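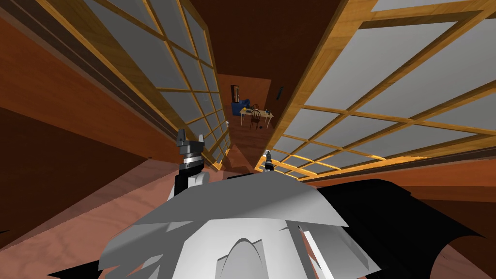

1/ Can a robot do the tidying up yet? I've spent most of March on that question with Hammad Virk and Noreen Butt, all of it in simulation. Short answer: some of it. Longer answer in the posts below.

2/ The set-up is a made-up house with a two-armed robot in it. We wrote a list of 64 chores. Nothing clever, just what you'd do before visitors come. Pick things up off the floor, stand the chairs up, clear the table, carry the tray through.

3/ Getting to the chore counts as part of the chore. A person walks down a passage with their elbows in and doesn't think about it. Ours has to plan both arms the whole way if there's glass either side, and the planner (we call it Tastar) would still sooner stop than risk a pane.

4/ We gave each chore 90 seconds. Noreen thought that was mean. I timed myself at home and most of mine took under 20, so I think it's generous.

5/ Floors next. People assume a messy floor is a vacuum cleaner problem. It's a sorting problem first, and the sorting is where the time goes.

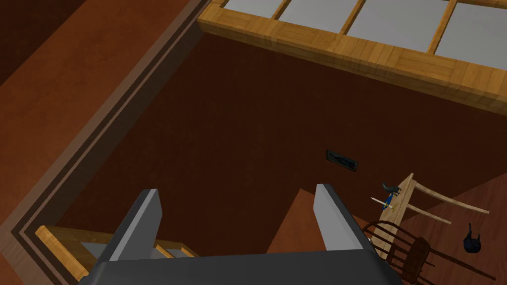

6/ What I want to know is whether the robot can put things in the right order without being told. You or I would look at a chair lying on its side and deal with whatever's on it before lifting. With a pen and a little black bird on the chair, that means two small jobs before the big one. Tastar goes for the chair first more often than I'd like, as it's the largest thing out of place.

7/ Hammad added a rule: nothing gets lifted while something else is resting on it. It helped. It also made the robot refuse to move a tray with a cup on it, which is the whole point of a tray. So the rule now has exceptions, and the exceptions have exceptions.

8/ Small things are harder than big things in general. A pen is thin and flat to the surface. Two stiff fingers can get it, but they have to come in at the right angle, and a near miss pushes it along.

9/ Then there's the table. 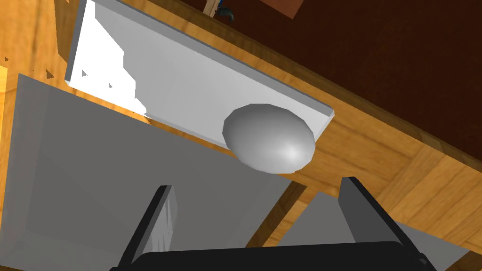 10/ Eggs. Everyone asks about eggs. Squeezing too hard is the part people worry about, and in simulation that's mostly a matter of setting a force limit. Where the egg is sitting matters more to us. Well inside the rim, fine. Over the edge of the tray, there's far less room for a clumsy approach.

11/ Totals so far: 669 runs over the 64 chores. 40 of the chores we'd call reliable. The rest are either hit and miss or plain no.

12/ Reliable in simulation, I should say. Real eggs vary and real floors have crumbs on them. Chandrasekhar Kaimal has promised us time on a real arm later on, and I expect that 40 to drop – possibly by a lot.

13/ Would I have one at home? For carrying and fetching, slowly, while I'm out of the room, yes. For laying the table, no. I'd be quicker doing it myself.

14/ Next up is cupboards and drawers. Will add to this thread when we've got enough runs to say anything.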